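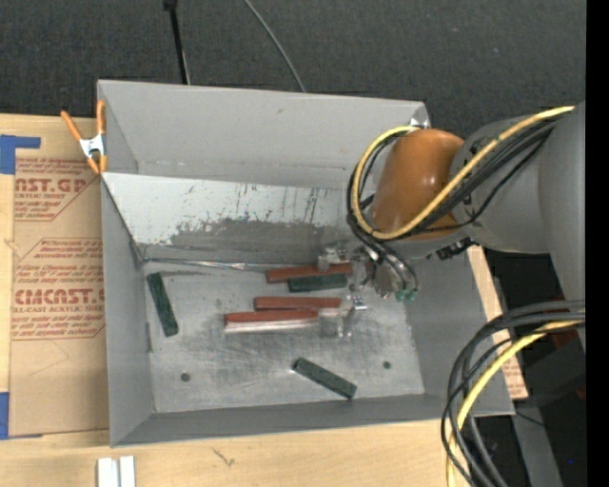 How does a robot arm pick something up?

Picking up a block is easy for you. You look, you reach, you close your fingers. A robot has to be given every one of those steps, and it takes people a long time to get them right. At the Sillow shared workshop, a small group has been working on it since April. Their project is called Tolter.

The arm

A robot arm has joints, a bit like your shoulder, elbow and wrist. Each joint has a motor that can turn it. To move the hand to one spot, several motors have to turn by the right amount together. Electricity and messages travel along cables. On the Tolter arm, black and yellow cables loop around the outside, and the builders leave them slack so the wrist can turn without pulling on them.

The hand

The hand of a robot is called a gripper. It doesn't need to look like your hand. Some grippers have two fingers, some have more, and some use suction cups. Wakana Kaneko rebuilt the Tolter fingers 5 times. The first ones were too smooth and the blocks slid out. The second ones were too thick to fit between two blocks lying side by side.

The bin

The blocks go in a metal bin with sloped sides. If a block lands on the slope, it can slide down toward the floor of the bin, where the arm can reach it more easily. Not every block slides, though. Some stop partway and lean against a wall, and a leaning block is harder to grab than a flat one.

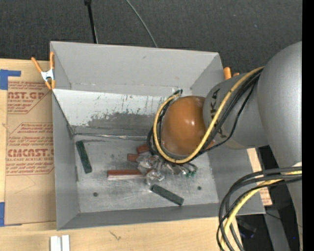 The gripper reaching down among the green and reddish-brown blocks. The orange clamps are on the corners of the bin.

Why use clamps? If the bin gets bumped, even by a little, the arm can reach for the wrong place. Aqeel Mirani found this out when he leaned on the table and the gripper closed on nothing at all. He now checks the clamps before every run.

How does it know where to go?

Many robots use a camera. The camera makes a picture out of tiny dots of colour, and a computer program looks for groups of dots that could be a block. Then it works out which way the block is pointing. Shiny metal makes this harder. Light bounces off it, and the program can mistake a bright patch for the edge of something.

Practice

The group keeps a notebook of every try. So far there are more than 700 in it. On one long afternoon they made 141 tries and wrote down 23 misses. A miss is useful if you write down what happened, so Tsutomu Chiba draws a small sketch of each one.

Try it yourself

Put a few blocks in a baking dish. Close your eyes and ask a friend to tell you how to pick one up, using only words like "left", "down" and "close your fingers". Then swap. Keep count of how many instructions each of you needed.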